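# The Tripod You Won't Carry

Every fall the camera shops push carbon fiber again, and Pridwood wants $697 for its new travel tripod. The pitch is weight. I have my doubts.
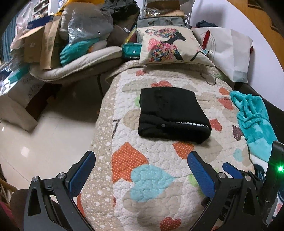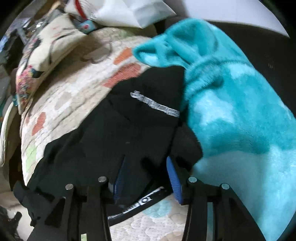 Sumathi Salian, who shoots weddings, bought one in November and has used it 3 times. "It's light," she told me. "So is leaving it home."

Pridwood says the legs hold 17 pounds. With the center column up, hers shook in a mild breeze — at a fifth of that load. The twist locks also need five full turns, and the ball head creeps after you tighten it.

My old aluminum Wusteck weighs more and cost far less. I'd want to see a Pridwood after two winters of salt and sand before paying that kind of money.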